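We use cookies to remember your settings and to count visits. By staying on this page you agree to this. OK | Read more

Part 3: Hanging the backdrop cloth and getting it to stay put

Okay, you've built the frame from Part 2, it stands up on its own, and you've tightened every knob twice (please tell me you did it twice!). Now comes the part I like best, where a bunch of poles starts to look like a puppet stage. I've put up the Stemel tabletop stage more times than I can remember, in libraries and church halls and once in Judite Carvalho's garage with the car still in it, and I'm going to give you my order of doing things, which differs a bit from the folded sheet in the box.

You'll need the black cloth, the bag of clips (there should be 10), a steamer or a spray bottle, and a table that doesn't wobble. A second person is lovely for steps 3 and 4 but you can manage alone.

1. Shake the cloth out somewhere other than where you plan to perform. New cloth sheds like a cat. I do mine on the back porch and then go over it with a lint roller.

2. Find the top edge. It's the one with the wide hem, and the hem has a little white tag at one end marked L. That end goes on the left as the audience sees it. I've had it on backward plenty of times and the only thing that suffers is the side flap, which ends up hanging where you want to stand.

3. Slide the top pole out of its two brackets and feed it through the hem. Go slowly. The seam in the middle likes to catch the end of the pole, and if you shove, you'll pop stitches. Tegan Goodwin puts a plastic sandwich bag over the end of the pole first and it goes through like butter, so now I do that too.

4. Lift the pole back into the brackets, left side first, and turn both locking collars until they click.

CAUTION: Keep your fingers out of the bracket when you drop the pole in. It pinches. I have a black fingernail as I type this.

5. Spread the gathers along the pole with your hands. You want a bit of fullness everywhere — flat cloth shows every bump behind it, and puppets' elbows make a lot of bumps.

6. Clip down the sides, starting at the top. Four clips go on each side and the last two are spares. Don't stretch the cloth between clips or you'll get long diagonal pulls that look awful from the front row.

7. Steam it, or mist it lightly and leave it overnight.

Note: Never iron this cloth while it's hanging. And if you iron it off the frame, use a low setting with a towel on top. Marcelino Goicoechea left a shiny triangle on his and has been hiding it behind a cardboard tree through 21 shows.

Decorating the cloth

Lots of people want a name or a title up there. I'm all for it! Light things only, though. Foam, felt and card are fine. Wood is too heavy, and so is anything with a frame around it.

8. Lay your letters out on the floor first and stand back as far as your last row of chairs will be. If you can't read it from there, go bigger or use fewer words.

9. Pin from the front, going in at a slant and catching only a little cloth. Two pins for a small letter, three for a big one. Start with the middle letter and work outward, so you don't run out of room.

CAUTION: Count your pins in and count them out again. Small children sit on that floor.

10. If you're hanging a curved title, chalk the curve lightly beforehand. It brushes off with a dry sponge. Tape is a bad idea on this fabric, as it either lets go in the middle of the show or leaves a gummy patch that collects fluff forever.

Farzana Kiani asked me whether bright colors pull attention away from the puppets. A little, yes, for the first minute or so, and then the kids forget the letters are there. I keep mine high up and out of the playing area.
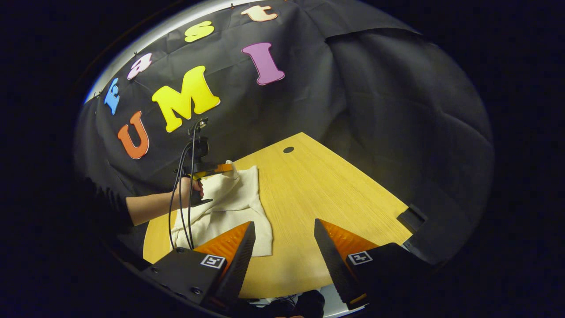
If you're packing up the same night, take the pins out before you unclip anything, and roll the cloth around the pole instead of folding it. Part 4 is the lights, so go find your extension cord.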